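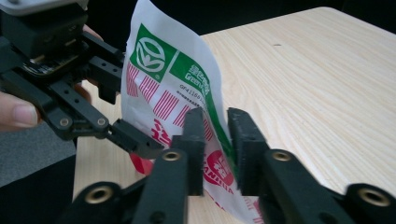

White plastic pouch, stood upright.

Maglaya Community Pantry — progress report, October

Quick one from me, the longer version will follow with the accounts.

Hampers: 306 out the door this quarter, up from 212 last quarter. Most of the growth is from the Rondar side, where the bus was cut back and people can't get to the big shops easily. Jonalyn Navarro has the postcode breakdown if you want it.

Cold storage: second fridge in and running. Electrician came twice, first visit not charged. Still slightly over on that line, will move it across from signage if your happy with that.

Deliveries: two drivers now, both on the afternoon run. Cirilo Serrano does the northern streets. Fuel is higher than we budgeted — see spreadsheet, row for vehicles.

Not done yet: the cooking classes. Hall was double booked, then the school holidays. New start is after the break, flyers are at the printer. Also the neighbour survey, only partly typed up.

Need from you: OK on the signage money, and a yes or no on carrying over the class funds to next quarter. Before noon on the day of the meeting would be great, so I can put it in teh papers.

Receipts attached seperately.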